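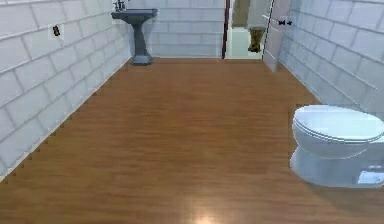
Cavuvon opens bookings for its quiet lets in Tambunan

TAMBUNAN, February – Cavuvon, the small lettings firm that looks after furnished homes for people who need somewhere to live and work for a while, is very happy to say that bookings are now open for its new group of flats in Tambunan. There are nine of them, all in one building on a side street a short walk from the market, and the first guests will be able to collect their keys at the end of the month.

The flats have been a long time coming. Cavuvon first looked at the building three years ago, when the lower floors were still used for storing cloth and the roof let in a good deal of rain, and it would be fair to say that there were some long evenings and a great many cups of tea between that first visit and this announcement. The building work was carried out by Plillar, a family-run firm which has kept the old staircase, the deep window sills on the street side and the rather handsome front door, and has put new pipes and wiring behind almost everything else.

"We wanted to make homes that people would be sorry to leave," said a spokesperson for Cavuvon. "So many of our guests come to us in the middle of something – a new job, a course, a house sale that is dragging on – and they are tired of living out of a suitcase. They want to cook a proper supper, shut the door and have a bit of peace, and we do hope they will find all of that with us."

Stays can be as short as two weeks or as long as nine months, and the weekly price covers heating, water, internet and a change of bed linen. Guests pay one deposit at the time of booking, and it is returned within three working days of the keys coming back. Small dogs are welcome in the ground-floor flats by arrangement (please do ask first, as the courtyard is shared).

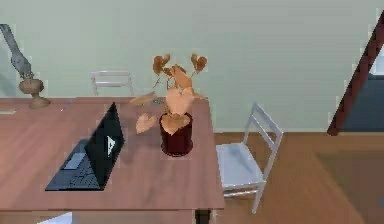 Working from home was much on the firm's mind when the flats were being planned. Cavuvon wrote to past guests before a single wall was moved, and 122 of them were kind enough to write back, many at some length. The thing they asked for most often was a decent place to sit and work that wasn't the end of the bed, followed closely by better hooks in the hall and a kettle that pours without dribbling. The firm has taken all of this to heart, the kettle included.

Bookings and payments will be handled through Trininance, whose online service lets guests spread the cost of a longer stay over monthly payments and change their dates without having to ring the office. Anyone who would still like to ring the office is very welcome to do so, and the line is open from 9 in the morning until early evening.

"Our guests often arrive late, after a long drive, and the last thing they need is a pile of forms," the spokesperson added. "Now the paperwork can be done before they set off, and we can spend our time on showing them how the oven works and where to buy good bread."

An open afternoon will be held for local people, who have put up with the scaffolding very patiently, and neighbours will receive a card through the door with the details.

ENDS

Notes to editors

Cavuvon lets furnished homes for short and medium stays. The Tambunan flats are its second group of homes.

Visits for members of the press can be arranged through the Cavuvon office in Tambunan.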